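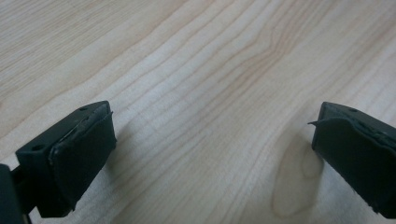 Eero Laitinen kocht den Kaffee selbst, und er kocht ihn so, wie man ihn wohl nur kocht, wenn man in eine Frühschicht hineingeboren ist: stark, in einer großen Kanne, und immer eine Tasse mehr, als Leute am Tisch sitzen. Es ist kurz nach sechs am Morgen, draußen liegt der Februar über dem Hof, und bei Pitkänen in Hullbridge gehen nach und nach die Lampen über den Packplätzen an. 48 Menschen arbeiten hier, die meisten seit vielen Jahren, und fast alle bleiben auf dem Weg zur Garderobe kurz stehen, um Eero etwas zuzurufen, das meistens mit dem Urlaubsplan zu tun hat.

Pitkänen stellt Sortimentskästen für Werkstätten und Schulen zusammen, mit Schrauben, Ösen, Klemmen und allem, was in ein Fach passt. 1000 verschiedene Artikel stehen in den Regalen. Eero hat als Packer angefangen, war dann Schichtführer und betreut heute das, was im Haus nur »Skilari« heißt, nach dem Namen des Projekts, mit dem die Firma gemeinsam mit dem Entwickler Sosudo das Bestücken der Kästen automatisieren will.

»Ich wollte das am Anfang überhaupt nicht«, sagt er und lacht dabei so herzlich, dass man ihm die alte Abneigung kaum noch glauben mag. »Ich hatte so ein Bild im Kopf, eine Halle ohne Leute, und in der Ecke blinkt etwas. Und dann kamen die von Sosudo mit zwei Greifern, die man in die Hand nimmt! Da war gar nichts Blinkendes. Die haben gefragt, ob wir ihnen zeigen können, wie wir arbeiten. Das hatte mich in all den Jahren keiner gefragt, der mit einer neuen Maschine ins Haus kam.«

Gearbeitet wird mit diesen Handgreifern an einem Holztisch am Ende der Packstraße. Wer an der Reihe ist, führt die Griffe aus, die er sonst mit den Fingern macht, und eine Kamera am Gerät zeichnet sie auf. Aus den Aufnahmen soll die spätere Anlage lernen, wie man einen Kasten heranzieht, ausrichtet und befüllt. 200 Durchgänge sind das Ziel für jeden Kastentyp, und wer meint, das sei schnell erledigt, den lädt Eero gern für einen Vormittag ein.

»Man wird sich selbst fremd dabei«, erzählt er. »Du packst seit Ewigkeiten Kästen, das läuft nebenher, du denkst ans Abendessen. Und auf einmal hast du statt zehn Fingern nur noch zwei an jeder Hand und musst dir überlegen, wo du eigentlich anfasst. Die ersten Tage war ich abends müder als nach einer doppelten Schicht. Im Kopf müde, das kannte ich von der Arbeit so nicht.«

Besonders die durchsichtigen Kästen haben es ihm angetan, oder vielmehr haben sie ihm eine Weile den Schlaf geraubt - so genau trennt er das im Erzählen nicht. Mit ihren langen, schmalen Fächern sind sie im Verkauf beliebt und beim Greifen ziemlich lästig, denn der klare Kunststoff spiegelt das Licht von oben.

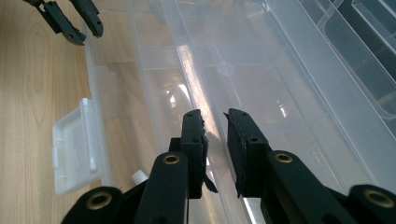 *Foto: Sosudo / Projekt Skilari*

»Die Trennwände sind dünn, und wenn die Lampe draufscheint, siehst du einen weißen Strich und fragst dich, ist das jetzt die Wand oder nur ihr Glanz«, sagt Eero. »Ich taste das normalerweise. Die Kamera tastet nicht. Also muss ich langsam ran, von oben, einen Finger links von der Wand, einen rechts, und dann erst zu. Das habe ich den jungen Leuten von Sosudo so erklärt, und die haben mitgeschrieben. Mitgeschrieben, was ich sage! Meine Frau hat es mir abends nicht geglaubt.«

Auch über die Polster an den Greiffingern kann er lange reden, und man lässt ihn gern. Schwarz sind sie, an den Rändern schon etwas ausgefranst, an einer Ecke steht ein kleiner Zipfel ab. Die Entwickler hätten ihm neue angeboten, er habe gebeten, damit noch zu warten. Mit den Polstern sei es wie mit Arbeitshandschuhen, findet er, man müsse erst herausfinden, wann ein gebrauchter besser greift als ein frischer und wann er wirklich in die Tonne gehört. Inzwischen gibt es dafür eine Liste am Schwarzen Brett, auf der jeder eintragen darf, was ihm beim Greifen aufgefallen ist, und die Liste ist, sagt Eero, länger als der Speiseplan.

Bleibt die Frage, die in Hullbridge natürlich alle stellen, beim Bäcker genauso wie auf dem Elternabend: Was wird aus den Leuten, wenn die Anlage einmal läuft? Eero rührt lange in seiner Tasse, bevor er antwortet. Die Geschäftsleitung habe zugesagt, dass wegen Skilari niemand gehen müsse, das stehe schriftlich in der Betriebsvereinbarung, und er habe sie zweimal durchgelesen. Die Nachtschicht solle wegfallen, darüber seien die meisten froh, einige auch gar nicht.

»Die Zuschläge fehlen dann, das muss man offen sagen«, meint er. »Wer ein Haus abbezahlt, der rechnet anders als ich. Ich sitze in den Besprechungen und sage das jedes Mal wieder, bis sie mich nicht mehr hören können. Einen Ausgleich für das erste Jahr haben wir bekommen. Für das zweite reden wir noch.«

Was sich jetzt schon verändert hat, merkt er eher an Kleinigkeiten. In der Pause werde mehr über die Arbeit gesprochen als früher, und zwar über das Wie: ob man den Kasten am Verschluss dreht oder lieber an der Wand, ob Linkshänder die Reihenfolge umkehren sollten, warum die Kollegin am vierten Platz mit dem Greifer auf Anhieb zurechtkam und er selbst so gar nicht. Manche möchten mit dem Aufzeichnen nichts zu tun haben, auch das ist vereinbart, sie packen einfach weiter wie bisher. Andere haben sich für die Schulung bei Sosudo gemeldet und wollen die Anlage später einrichten und warten.

Und er selbst? Da winkt er erst einmal ab, schenkt nach und kommt dann doch darauf zurück. Ein bisschen wehmütig sei er schon, gibt er zu, wenn er sich vorstelle, dass irgendwann eine Maschine den Kasten so andreht, wie er es tut, mit diesem kleinen Schlenker zum Schluss, den er von seinem ersten Vorarbeiter hat. »Die von Sosudo wollten wissen, ob der Schlenker nötig ist. Ich habe gesagt, das weiß ich nicht, den mache ich halt.« Er steht auf, sieht auf die Uhr und nimmt die Kanne mit, drüben am Holztisch warten sie schon auf ihn.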